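Why Is Bamboo a Grass? (And Other Surprises From the Fastest Plant Around)

By Lilibeth Lumbao
2020-12-10

Picture a lawn. Now picture a lawn so tall that you could climb up to your bedroom window on one blade of it, and so hard that you could knock on it like a door. That's bamboo! It looks like a tree and it stands in forests like a tree, but it belongs to the same big plant family as the grass in the park, along with rice, wheat and corn.

I got hooked on bamboo when I was nine, when my neighbor Merle Tuhiwai let me cut a piece from the clump behind her garage. I was expecting solid wood. I looked down the end and could see daylight on the other side of the first bit! If you've ever wondered how a plant can be hollow and still hold itself up in a storm, keep reading, because the answer is really good.

How can something that big be a grass?

Find a stalk of ordinary grass, the long kind that grows at the edge of a field, and run your finger and thumb slowly up the stem. You'll feel little bumps every so often. Those bumps are called nodes. Between the nodes, the stem is usually hollow, and each leaf wraps around the stem before it bends away.

Now look at a bamboo pole. Same thing! There are rings all the way up (nodes again), and between the rings there is empty space. Scientists call the pole a culm, which rhymes with nothing useful, but it's a nice short word to know.

Trees grow in a different way. A tree trunk gets a bit wider every year, adding a new layer under its bark, and those layers make the rings you see on a stump. Bamboo can't do that. A bamboo shoot comes out of the ground already as wide as it will ever be. If it's as fat as your arm on the first day, it will be as fat as your arm when it's taller than a house.

How fast does it grow?

Very, very fast. Some giant kinds of bamboo have been measured growing almost a yard in one day. Your hair grows about half an inch in a month. If your hair grew like giant bamboo, you'd go to bed on Monday with a short haircut and trip over it at the end of the week.

So what's the trick? Part of it is that the shoot is packed up tight before it ever comes out of the soil. All the sections are already there, squashed together like a folding telescope. When warm, rainy weather comes, each section fills with water and stretches. Lots of sections stretch in the same few weeks, so the whole thing shoots upward.

The other part is food. A baby tree has to make most of its own food with its own little leaves. A new bamboo shoot is joined underground to the older ones, and they feed it! Imagine growing up with a whole crowd of aunts and uncles handing you sandwiches.

What's going on underground?

Under the soil, bamboo has thick stems that grow sideways. They're called rhizomes (say RYE-zomes). New shoots pop up from them, and so do roots.

Some bamboos have short, stubby rhizomes. These are called clumping bamboos, and they stay close together in a bunch. Others have long rhizomes that go exploring, and those are called running bamboos. They can travel under a fence and come up in the yard next door. My uncle's friend Keegan Lowther once found a shoot coming up through the floor of his garden shed, right beside the lawn mower. He had planted it 2 years earlier on the far side of the yard!

If your family wants to plant bamboo, ask the garden store which type it is. Big pots work well too.

Who eats it?

You already know one answer: giant pandas. They eat bamboo for most of the day, and they can get through more than 40 pounds of it before bedtime if they're munching on juicy young shoots. Pandas have an extra thumb-like bone on each front paw, which helps them grip the stalks.

Red pandas eat it as well, mostly the soft leaf tips. On the island of Madagascar there are bamboo lemurs, and in Africa, mountain gorillas snack on the new shoots when the season comes around.

People eat bamboo too. The young shoots are crunchy and a little sweet once they've been cooked. They do have to be prepared the right way, as many kinds are bitter and unsafe when raw, so don't go chewing on the plant in somebody's garden.

Why doesn't it snap?

Try this. Take a sheet of paper and stand it on its edge. It flops over. Now roll it into a tube, tape it, and stand it up on its end. It holds! You can even put a light book on top. A tube is a wonderfully strong shape for the amount of stuff it's made of.

Bamboo is a tube with extra help. At every node there's a solid wall across the inside, and the walls stop the tube from getting squashed flat when it bends. The outside of the pole is also full of long, tough fibers that run up and down, packed closest together near the skin. In a strong wind the pole bends way over and then swings back up again.

Builders noticed this a very long time ago. In some cities workers still climb bamboo scaffolding to fix tall buildings. There are bamboo bridges, bamboo rafts, bamboo flutes and bamboo fishing poles.

From round pole to flat board

A puzzle for you: if bamboo is a hollow tube, how does anyone make something flat out of it? My friend Shayne Rakena works in a wood shop and explained it to me with a pencil and the back of an envelope.

First the pole is split lengthwise into long strips. The curved outside and inside are shaved off, so each strip ends up with flat sides. Then the strips are often boiled or steamed, which gets rid of sugars that bugs like to eat. Steaming for longer can turn pale bamboo a toasty brown, a bit like making caramel. After the strips dry, they're lined up, glued and pressed together hard. Out comes a flat slab that can be cut and sanded like lumber.

Kitchen cutting boards are a great place to spot this, with the strips showing as stripes. Many boards have a shallow groove near the edge as well, to catch the juice from a tomato or a peach.
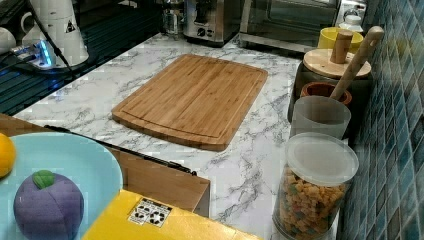
The flower mystery

Most plants in your neighborhood bloom every year. Bamboo makes everyone wait. Some kinds flower only once in many, many years, and a few take longer than a whole human lifetime! Stranger still, plants of the same kind may bloom at nearly the same time, even when they're growing far apart. Afterward, many of them drop their seeds and die, and the new seedlings start the forest over again.

How do they keep time? Scientists have ideas, but they're still working on it. Maybe you'll be the one to figure it out!

Go on a bamboo hunt

You can do this one indoors on a rainy day. Look for chopsticks, skewers, baskets, window blinds, place mats, garden stakes and wooden-looking spoons. When you find something, check for two clues:

Long, straight, thin lines that all run the same way.
A darker band or a bump going across them. That's where a node used to be!

Draw what you find and write down which clue gave it away. If you have a magnifying glass, look at the cut end of a garden stake. The tiny dark dots are the ends of the fibers, and you'll see that they crowd together toward the outside edge.

Words to know

Culm: the tall stem of a bamboo plant.
Node: one of the rings on the stem, with a solid wall inside it.
Rhizome: a stem that grows sideways under the ground.
Fiber: a long, thin, strong thread inside a plant.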